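Mokley Returns Sorting: Data Card

Scope. The set holds 336 recordings from the returns bench at Clorkov, where a two-finger gripper now lifts soft goods that staff used to sort by hand. Inflatable and rubber items, such as the printed teal ball, are handled by pinching a fold of the surface.

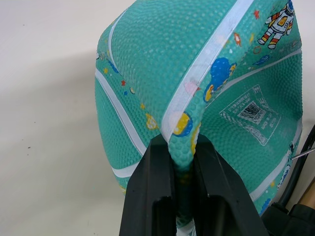
Sum-yee Mok writes that the bench crew would like the shift notes kept with the recordings, as her colleagues now spend more of the day checking grips than lifting.

Shift notes are included for 133 recordings. Staff names have been removed. Use of the data to rate individual workers is not permitted. Questions may be directed to Elfriede Ackermann.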